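1/3/19

Second evening on the grippers at the shared workshop. Firmware first. The handle on unit 2 has been dropping its position stream whenever the jaw motor draws hard, and I had put that down to the radio. Wrong. Scoped the supply rail with the jaw stalled and it sags far enough to reset the sensor board, which then takes its time coming back and says nothing about having been gone. Soldered a larger capacitor across the input and moved the ground return off the motor side. Stalled it repeatedly after that and the stream held.

Should have scoped it last week. The log was full of gaps with the same length and I read them as interference.

Reprinted the jaw pads in the softer filament. The old ones slid on cotton unless I squeezed to the end of the trigger travel, and at the end of the travel the encoder saturates, so the recorded jaw width was useless exactly where it mattered. New pads have a shallow diagonal rib, printed flat, no supports. One came off the bed warped and went in the bin. The other pair fit after a little work with a file.

Calibration was the long part. The tracking origin from the headset drifts if I put it down in a different orientation from the one I started in, so there is now a fixed order: headset down first, face up, then origin, then handles. Wrote it on tape and stuck the tape to the lid of the toolbox. The residual after the last run was 3 mm, against a target of 2. Good enough for cloth. It will not be good enough for the connector work Zotiro wants later, but that is a separate fixture and a separate problem.

Then cloth trials on the green sheet. Plan was fold in half, fold in half again, release, flatten, repeat. Cloth is a poor test for position and a good one for grip, and grip was what I had changed.
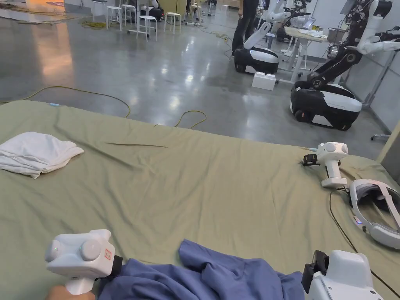 Patrício thought the ribs were a mistake and that a flat pad with a rubber face would hold thin fabric better, with less marking, and would be easier to replace when it wore. Fair on the wear. I am less sure about the marking, having found none on the blue piece after a full set. Agreed to print a flat pair and run both against the same cloth with the same trigger limit. If the flat pads win I lose an evening of CAD, no more.

Parts order: the arm joint that Bemau lists at 2,499 is out of the question for a workshop budget. Left the existing joint in and lowered the acceleration limit in the controller instead. It moves like something underwater now, but the overshoot at the wrist is gone and the belt no longer ticks on reversal. Will raise the limit in small steps once the new tensioner is on. The tensioner bracket is drawn but not printed. Hole spacing needs checking against the real plate -- the drawing and the plate have disagreed before.

Cables remain bad. The yellow one still runs across the concrete where anyone can catch a foot on it. Needs a cover strip or a route along the wall.

Replay software, which I have been calling Nurness for want of anything better, now reads the new log format. It rejected the first file over a timestamp in the wrong unit. Fixed at the writer, then added a check at the reader so it fails loudly the next time. Buffer size set to 100 samples. Larger gave smoother playback and a lag I could see in the arm, smaller gave jitter.

To do, March:

- flat pads, rubber face, same bolt pattern
- check plate hole spacing with calipers before printing bracket
- same capacitor change on the remaining handles
- strain relief where the thin black cable enters the housing
- cable cover for the floor
- back up logs before touching the writer again

Left the acceleration limit noted on the controller lid in pencil.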